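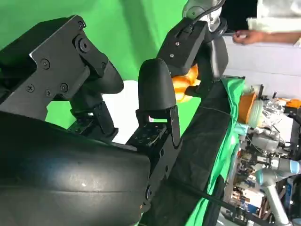 Deltano Gripper Kit

The Deltano Gripper Kit is an add-on hand for small robot arms, sold by a company called Droden out of Dukwood. I've been keeping this page going for a while now, and I try to hold it to the basics (what you get, what it costs, what I like and don't like), but I do have opinions and they leak in. Fair warning!

What it is

The Deltano is an electric gripper with fingers built up from black plates and tipped with rounded pads. You bolt it to the end of an arm you already own. There's a camera mount for it too, so you can watch the fingers close up while they work, and I'd say that's the main reason people pick it over cheaper hands. Droden doesn't sell the arm. People write to me about this all the time, so I'll say it again: no arm in the box.

The kit costs $2,135 with one set of pads. The current version went on sale on March 6, 2018, after a short run in February that went only to people on the waiting list.

In the box

Gripper body with finger plates fitted
2 spare finger pads
6 mounting screws and a hex key
Camera mount (camera sold separately, grr)
Power and data cable
Printed setup guide, 19 pages

Setting it up

I had mine on the arm in an afternoon, and most of that was me reading the guide twice. The screws are easy to get at, which I can't say for the last hand I owned. Leave plenty of slack in the cable before you tie it down! I ran mine too tight the first time and the wrist would only turn halfway before it started to tug. The software side is plain but fine. You set how wide the fingers open, how hard they squeeze and how fast they move, and you can save those settings under a name for each thing you pick up.

Handling food

Food is where I've had the most fun with it. Soft things are hard for a gripper: squeeze too much and you've got crumbs, squeeze too little and it slides out on the way over.

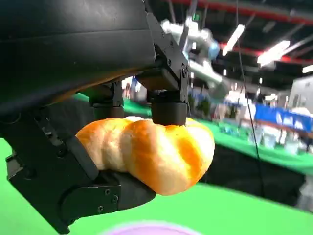 Twisted rolls are a nice test for this, with all those lobes and dips, because a pad that lands on a ridge grips differently from one that lands in a crease. I like to get one finger well under the roll and let the pads on top do the holding, with the force turned way down. Coming in from the side with more squeeze also works on a firm crust, but I wouldn't try it on anything with icing. If you're handling food people are going to eat, ask Droden about covers for the pads, as the plain ones are a pain to clean around the edges.

Compared with the Chung hand

The other kit in this price range is the Chung. It opens wider and it's quicker, so for boxes and jars I'd probably go that way. The Deltano is gentler at the low end of its force range, and I find its settings screen a lot easier to live with.

Known problems

The pads pick up flour and dust and get slippery, so wipe them often. The guide has the open and close labels swapped in the wiring section (Droden knows, and there's a corrected sheet if you ask for it). Spare pads come only as a pair, even when you've worn out just the one.

See also: Chung hand; Droden; Wrist cameras; Finger pads and covers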